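Spacing vs massed reviews for vocabulary -- my February results
Forum: Memory and Learning

fuentealba_9
I am learning Finnish and I keep all my reviews in Clistel. For one half of my 482 words I used growing gaps, for the other half a fixed gap of four days.

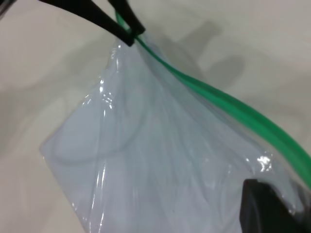 The fixed half came out slightly better at the last test, which surprised me. I expected the opposite after reading so much praise for growing gaps.

Aslak Ekström
Did you mix easy and hard words equally? If the hard ones fell into one half, the result says little.

fuentealba_9
I sorted them by a coin toss, so I hope yes -- but I did not check it afterwards.

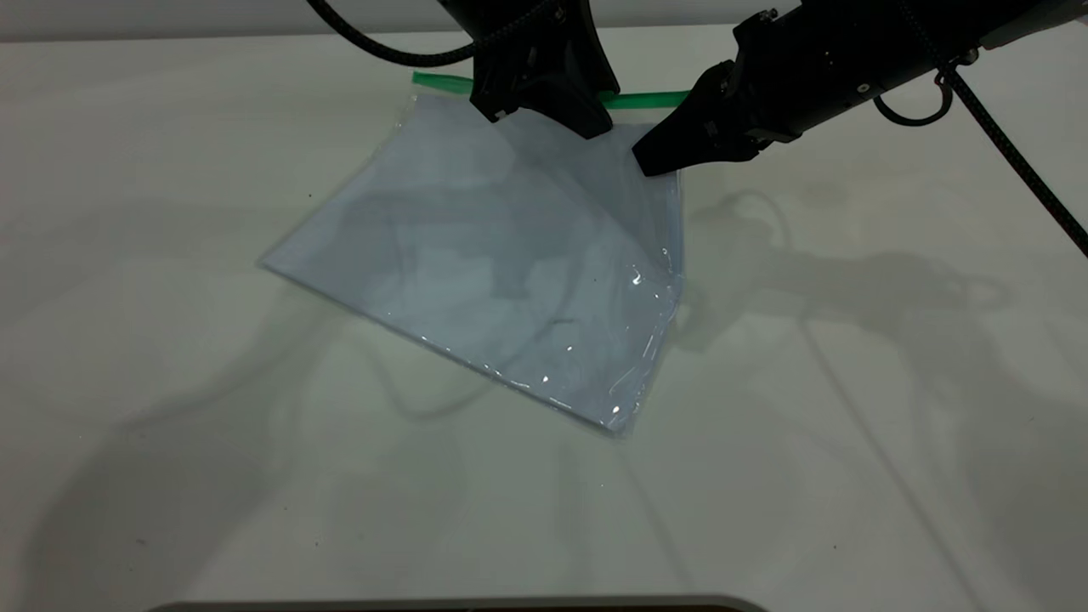
Also I must admit that I missed two mornings, and the fixed half suffered less from it.

vernach
Then I do not agree with your conclusion. A missed review hurts more when the gap is already long. You measured your missed mornings.

fuentealba_9
Fair. My paper cards go on the same schedule, by the way, and there I see no difference. 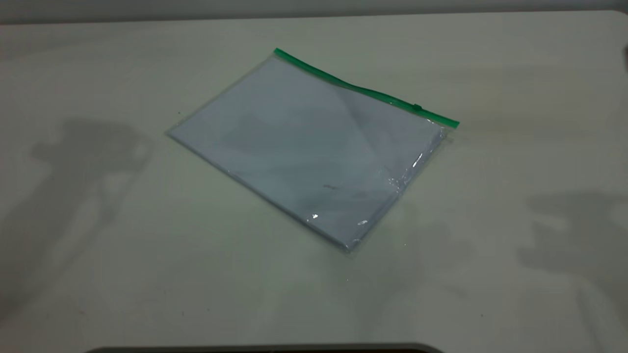
Zip pouch with paper inside

Aslak Ekström
How did you score the test? Recognising a word is much easier than producing it.

fuentealba_9
Producing, in writing. I got 80 per cent for fixed and 61 for growing, small spelling mistakes allowed.
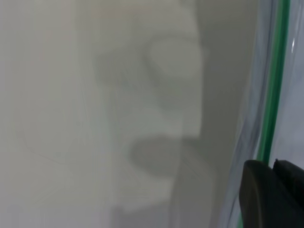 furkargate
I would not call 80 against 61 "slightly better", it is a big gap. Please repeat it with new words and the same hour of the day.

vernach
And write down every missed morning this time.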